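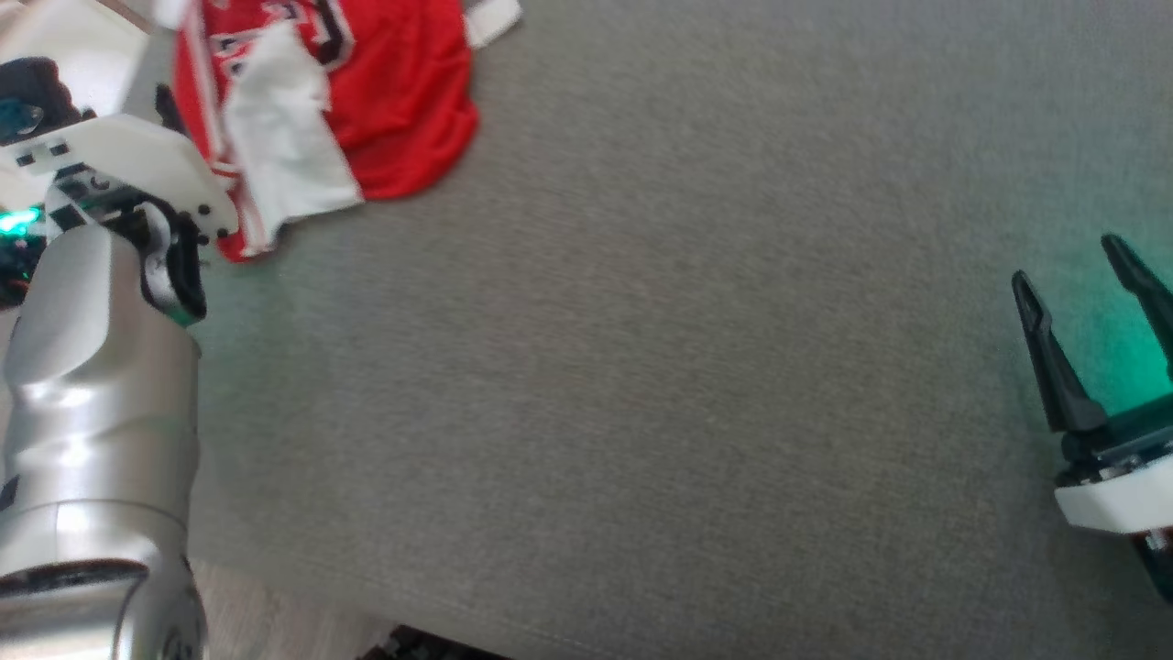 ## 10/10/2024 – gray work surface, red garment, flat folding

Jodo laundry and finishing room, long side by the windows. Present: me (S. Brito), Genivaldo Vieira until lunch, Jussara Bastos after. Aparecida Queiroz read the draft method and her corrections are included below.

Purpose: decide whether the woven gray fabric stays on the folding surface or whether we go back to the smooth one. Secondary: see whether the red garment leaves any color on the gray. Tertiary, if time allowed: lint. Time allowed a little.

### Setup

Gray fabric is the plain weave from Sadeghi, cut from the end of the roll. Pulled flat by hand, then smoothed from the middle outward. Fixed under the long edges with the flat clips. I left the short edges free on the first pass and regretted it, see below.

Room at 21 °C at the start. Did not log humidity, the meter is with Dirceu Bittencourt.

Load: red garment plus the white and undyed pieces from the same wash, 685 g on the bench scale after the dryer and a rest on the rack. Brenden liquid, normal dose, no softener. Softener was left out on purpose so that slip on the gray would not depend on how much of it was left in the cloth.

Length of the red garment measured flat before the wash, 74 cm at the longest point. Measured again after the rest and got the same reading within the width of the tape mark. No further measurement planned on this item.

### Method as used

1. Wipe the gray with a dry cloth in the direction of the long side. Shake the cloth outside the room.
2. Lay the garment down at the far left of the surface, face down. Do not throw it open from a height; it traps air and you end up smoothing twice.
3. Open out the hem first, then the sides. Work with flat hands.
4. Check the corners for turned-under cloth before making the first fold.
5. First fold lengthwise. Hold the inner line, bring the outer edge over, release, smooth once.
6. Second fold lengthwise from the other side, to meet the first.
7. Fold up from the hem. Stop short of the top edge by a finger width, otherwise the top layer pushes the lower one out.
8. Lift onto the stack with both hands under it. Do not slide it.

Aparecida's corrections: step 4 used to come after the first fold, where it was useless. Step 8 used to say "move to stack" and people slid it.

### Observations, grip of the surface

The gray holds cloth in place noticeably better than the smooth covering. With the smooth one, the lower layer travels when the upper layer is pulled across it, and the fold line drifts toward the person folding. On the gray the lower layer stays where it was put. Genivaldo did the same folds with his eyes on the hem only and the lines came out straight.

The cost is in smoothing. A wrinkle in the bottom layer cannot be pushed out to the edge, because the weave holds it as well as it holds everything else. It has to be lifted and laid again. For thick cloth this hardly matters. For thin cloth it adds a step to almost every piece, and I would not want it for the pillowcases.

Tried pulling the wrinkle out by the hem alone. Works if the rest of the garment is opened fully. Does not work if it is bunched, then only the nearest part moves and the bunch gets tighter.

Sliding a finished fold across the gray undoes it. The bottom layer lags and the top layer keeps going. Hence the wording of step 8.

On the first pass the gray itself crept at the free short edge when I dragged the undyed sheet over it. Small ridge formed across the surface, and every item folded over the ridge picked up a faint line. Clipped the short edges and repeated. No ridge after that. Clips should sit below the edge and not on top, the ones on top caught a sleeve.

### Observations, color transfer

Red on light cloth is the usual worry here, so the gray got a rub test. White cotton square, dry, pressed flat and rubbed back and forth on the red garment, then a fresh square dampened with tap water and rubbed the same way. Dry square clean. Damp square very slightly pink at one corner, visible only next to an unused square. Jussara could not pick it out without the comparison.

Then rubbed the garment against an offcut of the gray, damp. Could not see anything on the gray. I don't consider this a pass, since a trace that shows on white could easily sit on mid gray without being noticed. Better test: leave the garment on the surface for a full shift, then press a clean white square on the same spot and look at the square. Not done yet.

For now: red and other strong colors get folded last, and the surface gets wiped between them and any whites. Genivaldo thinks this is excessive for an item that has been through several washes. Noted. It stays in until the long contact test is in.

### Observations, visibility

Not on the plan but worth recording. Strong colors stand out well on the gray and the edges of the cloth are easy to find, even where one layer lies over another. White is fine too. Trouble is with the gray and dark heather pieces, where the hem disappears into the surface under the ceiling lights. Folded two of these and had to feel for the edge on both. Window light helps, but only in the morning on this side of the room.

The smooth covering had the opposite problem: glare. I had forgotten how much until it was gone.

Jussara suggested a second color of the same cloth for the dark loads. Sadeghi has it in an undyed version, same weave as far as I can tell from the swatch. Asking for a length.

### Lint

Tape lift at the far left and at the middle, after the full load had been folded. Stuck the strips on black card.

- Far left: red fibers, short, scattered. Some white.
- Middle: mostly white, a few long ones that I take to be from the undyed sheet.
- Offcut not used for folding: clean apart from what looks like dust.

The weave keeps lint that the smooth covering would have let go. Dry wiping takes off the loose part and presses some of the rest in. A second tape lift after wiping still had red in it. The lint roller from the pressing station got more off than the cloth did, so step 1 should probably say roller and then cloth. Haven't changed it yet, want to see if the roller raises the surface of the weave over time.

Shrinkage of the gray if we wash it is a separate matter. The supplier sheet says 2 percent on the first wash. If that is right the clips will still reach, though without much to spare on the short side. Plan is to wash the spare length first, dry flat, and lay it over the one in place to compare before anything gets unclipped.

### Problems

- Bench scale drifted between readings and was re-zeroed. The load weight above is the reading after that.
- One clip has a burr on the inner lip. Set aside, marked with tape. Don't put it back in the box.
- The Futidden rack is too close to the end of the surface. Anything hanging at the front brushes the cloth being folded. Moved it toward the door. If it has to go back for the ironing, please return it to the tape mark and not to where it was.
- I folded the first undyed sheet before wiping, so its lint count in the middle strip is worth nothing. Strip kept anyway, labeled as such.

### Comments added by others

G.V.: Grip is good. I would keep the gray for shirts and anything heavier and use the smooth one for the bedding. Changing over takes about 2 minutes with the clips, I don't see why we need one covering for everything.

J.B.: Agree on the bedding. Also my forearms notice the weave after a while. Not painful, but I pulled my sleeves down.

A.Q.: Step 7, "finger width" depends on whose finger. Please mark it on the edge of the surface or give a strip of card to measure with. Rub test squares should be kept in an envelope and not loose in the notebook, the pink one is already hard to judge.

S.B.: Squares now in an envelope inside the back cover. Card strip cut and hung on the hook next to the clips.

### Open

- Long contact test, red on gray, then white square. Mine.
- Wash spare length of gray, measure before and after. Genivaldo.
- Ask Sadeghi for the undyed version and whether the roll is from the same lot. Jussara.
- Get the humidity meter back from Dirceu.
- Repeat tape lift after roller plus cloth, same two positions, with a load that has no red in it.
- Method sheet on the wall is still the old one with the sliding in it. Take it down.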